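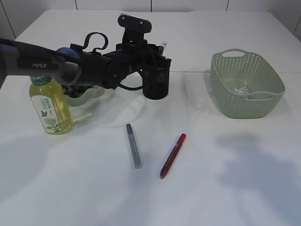
Jillura Life Adds Retirement Income Rider, Keeps It to Two Pages

Jillura Life, which has sold annuities and Medicare supplement policies through its own agents since long before either was a dinner topic, will offer a new lifetime income rider starting in December. The rider is called Litari. The marketing department is fond of the name and has asked that it be printed in full every time.

Litari can be added to any Jillura fixed annuity held for at least 5 years. It pays a monthly amount for life, and it does so without the usual booklet. The contract language runs two pages, in type that can be read at arm's length by people who own arms of ordinary length.

"Our old rider had 78 defined terms, and one of them was 'term,'" said Flynn Costigan, vice president of annuity products. "I've worked here a long time and I still had to look up 'month.'"
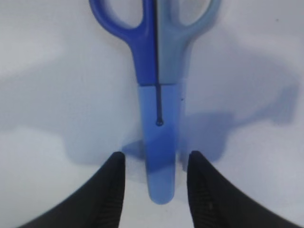

Page last updated: December, 4:15 p.m.

Before the launch, Jillura mailed a draft of the contract to 663 current policyholders and asked them to mark anything they didn't follow. The company got 474 back, many with comments in the margin and one with a recipe for bean soup. Most of the comments were used.

Agents in the Cordeiro and Vallari offices will take the first applications. Customers who already own the older rider may keep it, booklet included, or switch at no charge.
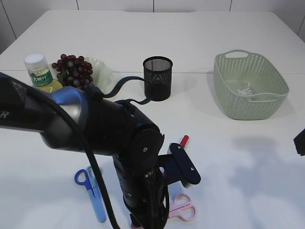 Switching takes one form and a signature. Payments continue on the same day of the month under either rider, and beneficiaries stay as named unless the owner changes them. Policyholders can ask their agent for a side-by-side comparison, which is longer than the contract.

Media contact: Jillura Life Communications, Cordeiro office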